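# Chapter 6: Planning the Equipment Purchase

Most automation projects that run over budget do so before a single machine is delivered. The quoted price of an arm is easy to find and easy to compare, and planners tend to treat it as the cost of the project. It is one line among many. This chapter sets out how a purchasing plan is built, beginning with the task and ending with the purchase order.

The running case is Grakwood, a food service company that wished to automate simple kitchen work at 13 sites. Its planning lead, Feng-yi Kuo, was asked to prepare an equipment budget by February. The first draft listed arms, mounts and controllers in detail but said almost nothing about the objects those arms would handle.

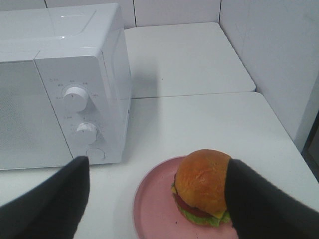

A task statement corrects this kind of omission. It names each object to be touched, the surface it rests on, and the contact the machine must make with it. Turning a dial, pressing a button and lifting soft food are three different demands on a gripper, and a supplier should be asked to price all three. Where one gripper cannot serve, the plan must include a second tool and the time needed to change over.

Kuo's revised draft placed costs under four headings:

- **Capital items:** arms, grippers, cameras and work tables
- **Site work:** power, floor anchors and guarding
- **Labor:** installation, operator training and testing
- **Upkeep:** finger covers, spare parts and service visits

Two suppliers, Zotetti and Wisier, were invited to bid. Each was required to complete 200 trial cycles on the buyer's own appliances and to report every stoppage. Bids were held open for 28 days – long enough for the finance office to review the service terms.

Section 6.1 explains how to write the task statement. Section 6.2 covers the comparison of bids, and Section 6.3 takes up leasing, with a worksheet prepared by King-fai Hsueh. Readers should have the cost tables from Chapter 5 at hand.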